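Fitting and Adjusting a Small Wooden Drawer

Cabinets & Storage > Drawers > Maintenance

Scope

These instructions cover small free-standing cabinets with wooden drawers that run directly on wood, without metal slides. They apply to desktop cabinets, sewing cabinets, bedside units and similar pieces. Drawers on ball-bearing or roller slides are dealt with on a separate page, as are drawers with a centre runner.

The method assumes that the drawer is intact. If the bottom has come out of its groove or a corner joint has opened, carry out the repair first and leave the glue for a full day before testing the fit.

Tools and materials

Brown paper, enough to cover the worktop
Soft pencil
Steel rule and small try square
Block plane, set fine
Abrasive paper, 120 and 180 grit
Cork sanding block
Hard wax or a plain white candle
Soft brush and dry cloth
PVA glue and two light clamps (repairs only)

Brown paper is preferable to newspaper. Newsprint transfers to pale wood, and the marks are difficult to remove from an unfinished drawer side. Tape the paper down at the corners so that it does not travel when the cabinet is turned.

1. Empty and clean

Take everything out of the drawer and pull the drawer clear of the cabinet. On some pieces a small stop behind the front rail prevents this; tilt the front of the drawer upwards and draw it past the stop. Do not force it. A stop that has been glued in later, by a previous owner, may have to be cut free with a fine saw.

Brush out the cavity. Dust, old wax and splinters collect at the back of the runners, and a drawer that will not close fully is often resting against debris. Wipe the runners and the underside of the drawer with a dry cloth. Avoid water at this stage.

2. Check for square

Measure the drawer from corner to corner in both directions. The two figures should agree to within 1 mm on a drawer up to 200 mm wide. A greater difference means that the box has racked, and planing the sides will hide the fault without curing it.

Stand the drawer on a flat surface and press each corner in turn. If it rocks, mark the high corners lightly in pencil. Check the cabinet in the same way: a carcass standing on an uneven table will twist enough to pinch a drawer that is correctly made.

3. Find the tight points

Rub the soft pencil along the full length of both drawer sides and along the bottom edges. Slide the drawer in and out 5 times without lifting it. Remove it and look at the runners and the inner walls of the cavity. Graphite will have transferred wherever the two surfaces bind.

Note also where along its travel the drawer sticks. Binding over the last part of the closing stroke usually points to a side that is thicker or higher at the front. Binding at both ends but not in the middle suggests a bowed side.

4. Remove material

Work only on the marked areas. Use the block plane for high bottom edges, with the grain, one pass at a time. Use 120 grit on the cork block for the faces of the sides, then finish with 180. Refit the drawer after every two or three passes.

Do not plane the front panel. On many small cabinets the front is a darker, polished wood, and a fresh cut along its edge will show each time the drawer is opened. If the front itself is catching, adjust the runners or the stop.

Aim for a clearance of about 0.5 mm on each side. A drawer fitted in dry weather should have slightly more. Pieces adjusted in August commonly tighten from September onwards as the heating is off and the air is damp.

5. Wax the running surfaces

Rub hard wax along the bottom edges of the sides and along both runners. Two thin coats are sufficient. Work the drawer through its full travel between coats, then remove any loose crumbs of wax with the brush. Do not use oil or spray polish on bare wood, as both soften the surface and attract dust.

6. Test with contents

An empty drawer gives a misleading result. Place a light object inside, pull the drawer out to its working position and close it again with one hand on the centre of the front. 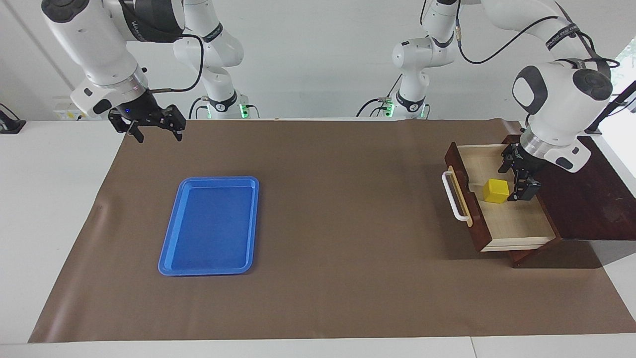 Trinidad Cifuentes
Workshop notes | 2019-08-11

A yellow cube inside the open drawer serves well enough as a test load. It is easy to see against the light-coloured bottom, and any sideways movement on closing is noticed at once. The pale sides and dark reddish-brown front are also a good illustration of the point made in step 4: sanding marks on the sides are of little consequence, whereas a nick in the front would be conspicuous.

Repeat the test with the load at the left, then at the right. If the drawer skews with the load on one side only, the clearance is too great and the runner on that side should be packed with a strip of veneer. Glue the strip, clamp it, and wax it once dry.

7. Set the stop

With the fit established, check the closed position. The front should finish flush with the cabinet or stand evenly proud of it, according to the original pattern. Glue a thin wooden block to the back of the cavity if the drawer travels too far — card will serve for a trial fitting but compresses in use.

Faults after fitting

Drawer tips when opened: clearance above the sides is excessive. Add a thin kicker strip to the underside of the cabinet top.
Drawer squeaks: wax is missing from one runner. Repeat step 5.
Drawer binds in wet weather only: leave it until conditions are dry, then mark it again before removing any wood.
Bottom scrapes on the front rail: the bottom has sagged. Turn it over in its groove or replace it.

Related pages: Regluing a loose drawer bottom — Replacing worn runners — Cleaning polished tops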